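Reference > Furniture > Tables > Folding tables

Folding square table

By Harish Bajpai
Last revised Mon 16 July

A folding square table is a light table with a flat square top carried on a hinged metal underframe. It is used in homes, canteens, tea rooms and rented halls, where seating has to be put up and cleared away within the same day. The type is distinct from the card table, which has four separate legs that fold flat into the apron, and from the trestle table, whose top lifts free of its supports.

Construction

The underframe usually consists of two pairs of tubular steel legs crossed in an X and joined by a pivot bolt. One pair is hinged to the underside of the top; the other slides or clips into a bracket on the opposite side. Black powder coating is the most frequent finish. Leg ends are fitted with plastic or rubber caps, which wear through sooner on tile than on wood.

The top is a board core faced with a printed decorative layer. Faux-marble prints are common, generally a pale ground with veining in gray, brown or salmon. The perimeter is closed by an edge band, either matched to the print or in a contrasting color such as red. The band protects the core from moisture, and lifting at the corners is the usual first sign of wear.

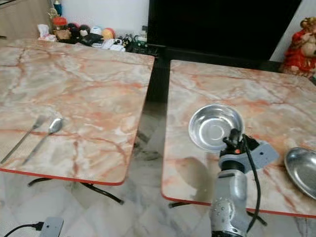 Two folding square tables with faux-marble tops and red edge bands, laid with a fork, a spoon and stainless-steel dishes.

Joining

Square tops of equal size can be set edge to edge to form a longer surface. Because the units are not fastened together, a gap remains between the bands. Small differences in floor level show up as a step at the joint, and serving dishes are normally kept clear of it. In the Cokcombe canteen survey, 94 tables were in use, most of them set in pairs. The survey found that three had a cracked pivot bracket.

Manufacture

The Pratness works began producing the type in January under the trade name Casero. The standard model has a top measuring 600 mm on each side. The Kaushik workshop supplies replacement leg caps and edge band by the roll. Its first order for the Cokcombe canteen came to 487 caps.

Care

Tops are wiped with a damp cloth and mild detergent. Abrasive pads dull the print. Hot pans should be placed on a mat. The pivot bolt is checked for play and tightened until the legs move with slight resistance.

See also: Card table; Edge banding; Trestle table

Contact | Copyright | Back to top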